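Review: Fletitz two-arm teaching kit

Reviewed by Welington Figueiredo

The pitch for the Fletitz kit is that you teach two arms a chore by doing it over and over while the software takes notes. The pitch doesn't dwell on the over and over. My chore was steamed buns: lid off, buns from basket to plate. I set myself a target of 400 demonstrations and bought a great many buns.

Setup took most of a morning, and a good part of that went to cables. Each arm gets its own wrist camera, and these are the best thing in the box. They see the fingers and whatever the fingers are about to ruin, which your head camera mostly misses once an arm leans in.
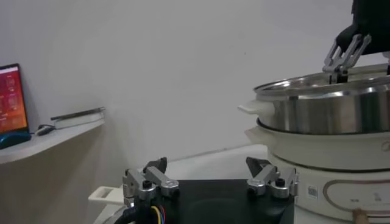

Wrist camera view, with the other gripper down in the pot.

The grippers are sturdy and a bit dim. Round lids with flat handles suit them fine. Buns are harder, as a bun will accept any amount of squeezing and then hold it against you. My first 40 episodes were mostly a record of me learning to let go slowly, and I threw out every one. If you keep yours, congratulations, you now own a policy that pinches.
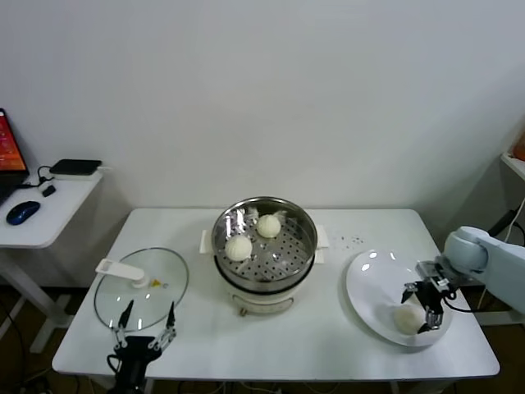

The recording software, Skasis, is where I'd knock off a star. Saving an episode is one tap, and deleting one takes three screens and a confirmation written by someone who has never regretted anything. Labels are free text too, so by late afternoon I had "bun to plate," "bun plate" and "buns" all meaning the same job. Pick your wording before you start and tape it to the wall.

I also wish the manual said more about variety. It tells you to move the objects between takes and leaves it there. How far? I went with a hand's width for the plate and pot, and turned the lid handle a little each time. The crumbs I randomized without trying.
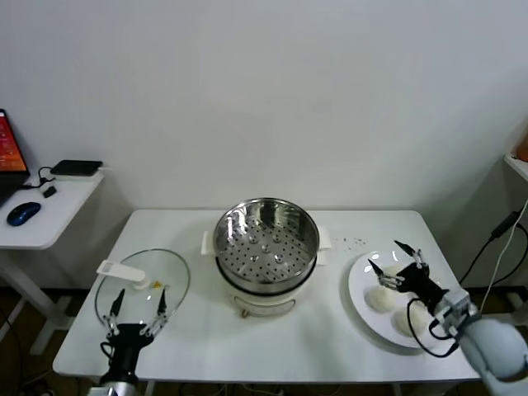
Resetting is still the slow part. Every take ends with you putting the buns back in the basket, and no amount of clever hardware has a setting for that. I got faster with a second person at the table - one driving, one restocking - but then you have to feed the second person, and you can guess what was on offer.

Compared with the Varela kit I used before, the arms are smoother and the wrist video is far more useful. Varela's delete button works on the first press, though, and I miss it daily.

4 stars for the hardware, 3 for the software. Buy extra buns.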